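Data card for the Trulivau kitchen set, revision of 13th February. Maintained by Graciela Ocampo and Benjamín Troncoso. Replaces the card that shipped with the November release.

# Trulivau: view selection for two-arm kitchen tasks in simulation

Trulivau is a set of simulated two-arm episodes, plus the code for a small method we call view gating. The policy gets one body camera and two wrist cameras at every step. Before the three views are merged, a gate gives each wrist view a weight between 0 and 1. The body view is always kept at full weight.

We built it after finding that our baseline did worse with wrist cameras than without them on tasks that begin with a long reach. During the reach the wrist views change fast and often hold nothing that helps the policy choose its next move. Near the object they become the most useful input it has.

## What is in the set

| Item | Value |
|---|---|
| Episodes | 833 |
| Task instructions | 23 |
| Room layouts | 15 |
| Held-out episodes | 40 |
| Views per step | 3 (body, wrist A, wrist B) |
| Source | simulation only |

The 40 held-out episodes are not included in the 833. They use the same instructions with new object placements. No layout is held out, so please don't report results on this split as generalization to new rooms.

Episodes were collected by teleoperation in the Fudorcombe simulator by Joaquín Ocampo and Wenceslao Olivares. Both operators worked from the body view and had the wrist views in a side panel.

## Views

Wrist cameras are fixed to the hand and look out along the fingers. They roll with the wrist, and we don't correct for it. An early version rotated every wrist view back to level using the joint angles. It helped a little on placing tasks and hurt on everything that needed a side grasp, so we dropped it. Stored images are raw.

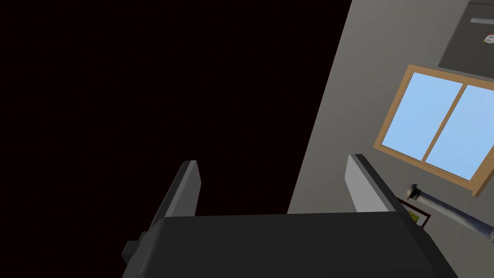

*Wrist view, gripper open and empty. Window and wall to the right of the fingers.*

Views of this type get a middle weight from the trained gate, higher than we expected. The window gives the policy a cue about which way the hand is facing, even with no target near the fingers. When we replaced the walls with flat color in a side test, the weights for these steps dropped and reach errors went up. We have not tested whether the same happens with other wall fixtures, and we would be glad to hear from anyone who does.

The body camera is mounted high on the robot and sees most of the work area. Its tilt varies between episodes. This is on purpose: the mount angle is drawn from a wide range at the start of each episode and written to `meta/body_pose`. If you train on this view alone, pass the pose in as an input. Our baseline without it never got past the easier instructions.
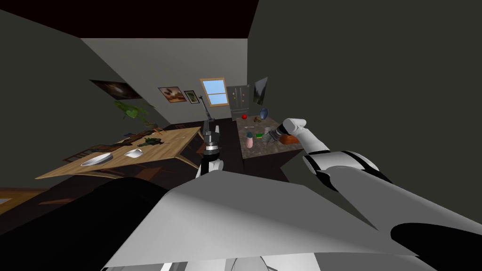
*Body view, with both arms, the dining table and the counter. One gripper is close to the orange box.*

## How the gate works

Each wrist image goes through the same encoder as the body image. The gate is a two-layer network that takes the pooled wrist features, the pooled body features and the joint state. Its output is one number per wrist. That number scales the wrist tokens before they enter the policy.

There is no label for the gate. It learns from the action loss plus a small penalty on the total weight, set by `gate.cost` in the config. With the penalty at zero the gate stays near 1 and you get the plain baseline back. With the penalty too high it closes both wrists early in training and does not recover. The value in the config file works for this set. Expect to tune it again for your own.

Weights are smoothed over time with a short moving average. Without smoothing they flicker from step to step and the arm shakes near contact.

## Low-content wrist views 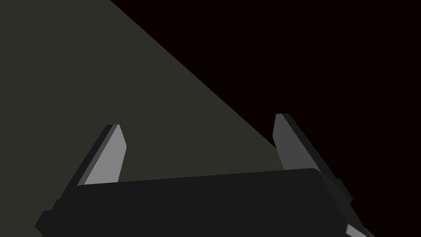 A large share of the reach steps carry very little scene information, and we kept them all. Graciela Espinoza first wrote a filter that removed any wrist frame with low edge content outside the gripper mask. It was a bad idea for two reasons. It left gaps in the sequences, and it threw away the very cases the gate has to learn from. A frame with a plain olive-gray surface on one side, near-black on the other and open fingers in front would have failed the filter, yet it still records the state of the gripper and one straight edge running behind it. The trained gate puts frames like this close to zero, and the policy leans on the body view until the wrist view picks up again. If you want to study them separately, the flag is `obs/low_content`. It is computed from the image alone and knows nothing about the task.

## Results

We compared three policies on the held-out episodes: body view only, all views with no gate, and all views with the gate. Training data, steps and encoder were the same for all three.

- The gated policy finished more episodes than either of the others.
- Most of the gain is in instructions with a long reach. On short reaches the gated and ungated policies are too close to separate.
- Body view only is the weakest at grasping small objects and the steadiest during the reach.
- The gate does not help when both arms hide the target from the body camera. This is the most common failure left.

Per-instruction tables are in `results/heldout.csv`. We ran each policy with one training seed. Treat small differences with care.

## Known problems

- Dark areas in wrist views are stored close to black. Don't apply strong brightness changes as augmentation; it brings up banding.
- Two instructions use the word "cup" for different objects. They are marked in `meta/notes`.
- Gripper width is logged one step late in the oldest episodes. The loader fixes this if you pass `fix_width=True`. It is off by default so that old numbers can be reproduced.
- There is no real-robot data here. We make no claim about transfer.

## Loading

```
from trulivau import load
ds = load("trulivau_kitchen", split="train", fix_width=True)
step = ds[0]["steps"][0]
step["obs/body"], step["obs/wrist_a"], step["obs/wrist_b"]
```

The Brestico loader also reads these files, but it drops `meta/body_pose` without a warning. Check for the key before you train.

## Contact

Questions about the episodes go to Joaquín Ocampo. Questions about the gate or the result tables go to Benjamín Troncoso. Bug reports are best opened in the issue tracker with the episode id and step number.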